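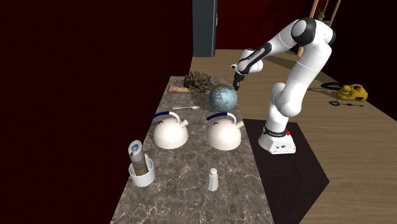

Does the arm replace the person who sets up the counter?
It replaces the part where that person puts the same things back in the same places 21 times a shift. Somebody still decides where the places are, and at Tremville that somebody is now you.

4. Teaching the counter layout

4.1 Clear the counter of phones, lunch and anything you would miss. Dosis treats every item it finds as part of the job.

4.2 Set out the items by hand, the way you want them to stay.

4.3 On the panel, press Learn and step back behind the floor line. The scan takes about 100 seconds. Leaning in to straighten a spoon starts it over.

4.4 Name each item when asked. Use the names on the Brorska list – "the good kettle" means something different to each shift.
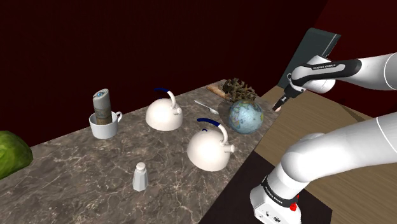 Fig. 4-2. Gripper over the counter, near the globe.

4.5 Run one pass at slow speed. Keep a hand near the stop button and your opinions for the log.

CAUTION: Do not hand items to the gripper. It has no notion of being helped.

NOTE: Error 121 means an item is missing from the layout. Look for it in the break room first.

4.6 Sign the log with your own initials. The old job title, counter attendant, stays on your badge until Ngcobo prints new ones. The new title is layout supervisor, and the apron is the same.

4.7 After 3000 passes, call Johannes Pillay for a gripper check. He prefers to hear from you before lunch.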